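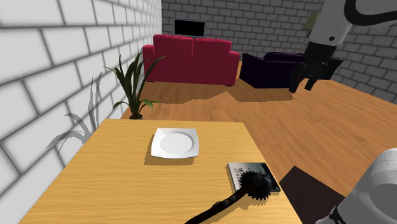 Players who stop at 34 or 35 have usually spent half their life inside a club, and the move out of it is the subject of this unit. We look at the last two seasons of a playing career and the first three after it. Most of the reading is on the physical side (loss of training load, weight, sleep), but the exam questions lean toward work and money, so do both. Home routine matters more than students expect. A club feeds its players, prints their schedule and tells them when to rest, and then one August there is no preseason to report to. Meals are the first thing to look at: lunch for one, at home, at whatever hour it happens to be. Ask in your interviews who decides when the player eats.

Terms you need

Planned exit – the player names an end date at least one season ahead.
Forced exit – injury, release, or no new contract offered.
Drift – the player drops through lower divisions without ever announcing anything. Hardest group to study, as clubs lose contact with them.

The Győri survey

The main data set for this unit is the Győri survey of former semi-professional soccer players. It went out to 986 people and some 400 sent back a form we could use. Forced exits were the largest group. Drift is almost certainly undercounted – the mailing list came from the clubs. Keep that in mind before you quote any percentage from it.

Players who had started a coaching badge before their last game reported an easier first year. Do not write that the badge caused this. People who plan ahead may do better anyway, and the survey cannot separate the two.

Routes after playing

Coaching, club management, media, a trade or business, and full-time study. Jarmont is our case for the management route. It is a small club that moved former players into office jobs, 19 of them over the period we cover. Read the section on pay closely. Several took a lower wage than they had been offered elsewhere, and the reasons they gave vary a lot.

Uvico is the case for leaving the sport completely. The packet is short and has no follow-up interviews.

For the next session

Read the Jarmont packet, pages 4 to 19. Load the survey file into Statix and run the table of exit type by age. If the ages come up blank, reimport with the header row switched on.

Handout revised Oct 25, 2022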